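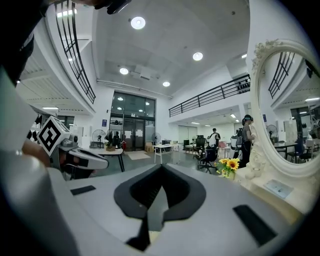

The pair of hand-held grippers at the mirror, seen from the camera on one of them. The other has its square marker on top.

Gripper comparison, the May round

Hello again! It's taken me far too long to get this gallery up, mainly because we came home with 3,087 clips and I made the mistake of wanting to look at them before choosing anything. I haven't got through them all (not even close) but I've seen enough to have some opinions, and a few of you have been asking which of the two jaw shapes you should be printing.

Quick recap for anyone new. We're comparing two sets of fingers for the hand-held grippers, which I've been calling the Cinon and the Cukero after the names on the drawings. The Cinon is the stubby one that Elba Echeverría drew up last winter. The Cukero is longer and bendier, and Graciela Arancibia swears by it. Same camera mount for both, same trigger, same firmware. You walk about with one in each hand, do the job you've been given, and the recordings go off to train the arm at Drastside. So the fingers have to suit my hands and the arm's wrist, and those two don't always agree!

Back to that view at the top, then. I like it a lot as a test of the camera mount, and I keep going back to it. You get the jaw in the middle with the slot running down it, the pale body spread across the bottom, and still plenty of room left over for everything else, right through to the glass doors at the far end. On the old mount the body took up far more of the picture and I was forever guessing what was in front of me.

The marker on the second gripper is tilted towards the camera there, and that's how I want it. Our tracking gets fussy once a marker turns side-on, and I lost a whole afternoon to it on the last round before Elba moved the plate.

The mirror was my idea and I stand by it. All those curls and flowers round the edge give the tracker loads to hang on to, but the glass is a proper nuisance, as you get the railing, a fan and the tables and chairs a second time, in places where they aren't. If a camera is going to get muddled I'd like to know early. Plain white walls are the opposite problem, with next to nothing to grip on to, and we've got plenty of those as well.

Sunflowers next. I'd put the bouquet down as an easy pick and it was the hardest thing on my list. Stems slide about, heads are heavy, leaves get into the jaw. The Cinon pinched too hard and the Cukero let go halfway over, twice in a row (Graciela says I was rushing, and she's probably right). I've got it down for another go with softer pads.

The little white card was the other one I dreaded. Picking a flat card up off a flat top is horrible with any gripper, and I ended up sliding it to the edge every time. Domínguez, the older arm, can't do that slide at all without bumping its elbow, so I've been told to stop teaching it bad habits. Fair enough.

Now some scores, for those who like them. I've marked up 1,421 clips so far and thrown out 101, nearly all for lost tracking when I swung round too quickly. Of the card picks, 78 were clean enough to keep, and the Cukero did better there than I'd expected. For anything chunky I'd still reach for the Cinon. It's lighter on the wrist too, and after an hour you do notice!

Things I'd change before the next round: a softer trigger spring, a bit more grip on the handle, and a shorter cable, because mine caught on my sleeve over and over. Elba wants to try a wider lens. I'm less keen, as everything near the edges already bends more than I'd like, but I've lost that argument before and I expect I'll lose it again.

The print files for both sets of fingers are on the downloads page, with the screw lengths corrected (sorry to everyone who bought the long ones). If you print the Cukero, lay it on its side or the tips snap. And if you've tried either of them on something floppy, flowers or cloth or whatever you've got lying about, please do leave a comment and tell me what pads you used.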